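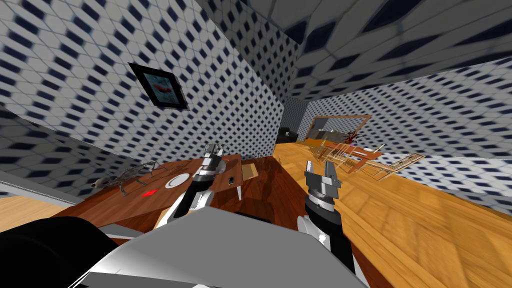 Waxing a table top, second attempt

The first coat went on too thick. I used Sakwood hard wax on the old dining table last December and it stayed tacky for 7 days, with smears wherever a plate had stood. The tin says to apply sparingly, which I took to mean less than a whole tin.

For the second attempt I stripped everything back with white spirit and a grey pad, then sanded along the grain with 120 grit, 180 and 240. Going finer closes the surface and the wax has less to hold on to. Dust came off with a vacuum and a barely damp cloth. I left it overnight.

Application was by cotton rag, one teaspoon for each quarter of the top. Spread it, wait ten minutes, wipe off all that will come off, then buff with a clean rag. The second coat needs about 4 hours' gap in a heated room. Mine is not well heated, so I waited until the next morning.

Pallavi Maurya wrote to ask whether the same method suits oiled tops. I have only tried it on bare wood. Her table was finished with Yordanov oil years ago and I would test the underside first.

Used rags were laid flat outside to dry before going in the bin. Oily rags left in a heap can heat up and catch fire.

The chairs are next, once I have found more 240 grit.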